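Bird Feeder and Birdbath Upkeep: Tips for the Cold Half of the Year

Last updated 16th October

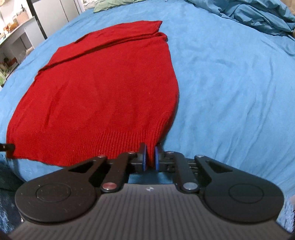
Red knit sweater with a ribbed hem, on a blue bedsheet.

Feeders and baths need more looking after from fall on than they do in summer. More birds use them, the seed gets wet, and ice shows up. These are the jobs we do in our yard in Lullport, with notes on what has worked and what was a waste of an afternoon.

Cleaning a tube feeder

Empty it completely. Old seed goes in the trash, not on the ground and not back in the bag. If it smells sour or comes out in a lump, it was bad well before you noticed.

Take the feeder apart as far as it will go. On most tubes the base unscrews or pops off when you press two tabs. If the base is stuck, stand the feeder in a bucket of warm water for an hour and try again before you reach for pliers. Plastic tabs snap easily in cold weather.

Scrub with hot water and plain dish soap. A long bottle brush gets down the tube, and an old toothbrush gets around the ports and perches. Then soak everything in one part bleach to nine parts water for ten minutes. Do this outside or with a window open, wear rubber gloves, and never mix the bleach with any other cleaner. Rinse until you can't smell it.

Let every part dry all the way before refilling. Leftover water in the base turns the bottom layer of seed to paste in a couple of days. We set the parts on a wire rack in the garage overnight and hang a spare feeder in the meantime.

Every two weeks is a fair schedule. Go to once a week in a rainy stretch, or when the feeders are crowded.

Wooden feeders

Scrape first with a plastic putty knife. Scrub with soap and water and a stiff brush, then use the same bleach mix, brushed on and rinsed off. Wood takes a long time to dry, so pick a sunny morning.

Don't varnish or stain the inside or the perches. If the floor of a tray feeder has gone soft, replace it. A piece of aluminum window screen stapled over a simple frame drains better than a solid board and costs very little. Fold the cut edges of the screen under so there is nothing sharp where birds land.

Suet cages

Wipe the cage with hot soapy water each time you put in a new cake. Grease builds up at the hinge and the chain clip. If the door has stopped closing properly, that's usually the reason. A pipe cleaner works well on the hinge.

In warm weather suet melts and goes rancid. We stop putting it out in May and start again when the nights are cold. Cakes keep fine in the freezer. Leave them in the wrapper, and peel the wrapper off while they are still frozen or you'll have it all over your hands.

Storing seed

A metal trash can with a tight lid is still the best thing there is. Mice went through the side of our plastic tote in one weekend. If raccoons are a problem, run a bungee cord through the lid handle and hook it to both side handles.

Keep the can in the garage or shed, up on a couple of bricks so the bottom doesn't rust. Don't pour new seed on top of old. Use up the old bag, wipe out the can, and then fill it.

Buy the size of bag you will finish in a month or so. We used to buy Provunari sunflower seed in the largest sack, and the last quarter always had moths. Now we get the small bag. It costs more per pound and we throw none of it away.

If you do find moths or webbing, put the seed in the freezer for a few days. It's still fine to feed afterward. Seed with mold on it is not.

Cleaning a birdbath

Dump the water, scrub with a stiff brush, refill. Most of the time that's all it needs, and it takes less time than finding the hose nozzle. Do it every 2 or 3 days in mild weather.

For green scum or a brown ring, fill the bowl with the same bleach mix as above, cover it with a board or a sheet of plastic so nothing drinks from it, and leave it for fifteen minutes. Scrub, rinse well, let it dry in the sun, then refill.

White crust is hard water. Plain white vinegar and a scrub pad will take it off plastic, metal or glazed ceramic. Go easy on concrete, as vinegar eats into the surface. And rinse out every trace of bleach before vinegar goes anywhere near the bowl, or do the two jobs on different days.

Move the bath if it's directly under the feeder. Hulls and droppings will foul it within a day no matter what you do.

Winter water

Concrete and ceramic bowls crack if water freezes in them. Bring them in, or turn them upside down and cover them with a tarp tied tight. A heavy plastic bowl can stay out.

If you want open water all winter, get a thermostat-controlled heater made for birdbaths. Ours is a Fliltilik, the plain disk kind that sits on the bottom of the bowl. It's on its 5th winter and the only trouble has been the cord, which a squirrel chewed. Plug the heater into a GFCI outlet with a cover, use an extension cord rated for outdoors, and keep the connection up off the ground. Check the water level daily, as heated bowls dry out fast.

Don't add salt, antifreeze or glycerin to the water to keep it from freezing. All of them can harm birds.

Hanging and placing

Put feeders either very close to the window, within 3 feet, or well away from it. The in-between distances are where birds build up enough speed to get hurt.

A pole with a baffle beats any hook on a tree if you have squirrels. The baffle should sit at least 4 feet up, and the pole should be clear of anything a squirrel can jump from. That means the fence, the grill and the porch rail, too. We put our first pole next to the air conditioner and might as well have built a staircase.

Greasing the pole is an old trick and a bad one. Grease gets on feathers and fur and doesn't come off. Use the baffle.

Check hooks and chains in the fall before you load everything up. A full feeder in a windstorm puts a lot of strain on a worn S-hook. We swapped ours for small screw-lock links from Kocabaş, the hardware store on the corner, and haven't had a feeder on the ground since.

Under the feeder

Rake up hulls once a week. Sunflower hulls kill grass and hold water, and the spilled seed brings rats. If raking is a nuisance, switch to hulled sunflower. It's pricier but nearly everything gets eaten.

A few large pavers under the pole make the job easier. You can sweep them dry or hose them off. Bag what you sweep up and put it out with the trash.

If you see a sick bird

Watch for birds that sit puffed up and don't fly when you come near, or that have crusty or swollen eyes. Take the feeders down, clean them as above, and leave them down for a couple of weeks so the flock spreads out. Empty the bath too. Wear disposable gloves to handle a dead bird, and check with your state wildlife agency on whether they want it reported.

Keep the gear separate

Use a brush, bucket and gloves that are only for the birds, and don't wash feeders in the kitchen sink. We keep ours on a nail in the garage with the lids marked. Wash your hands when you're done even if you wore gloves.

Filed under: Yard and Garden, Fall Chores
Tip no. 277
11 comments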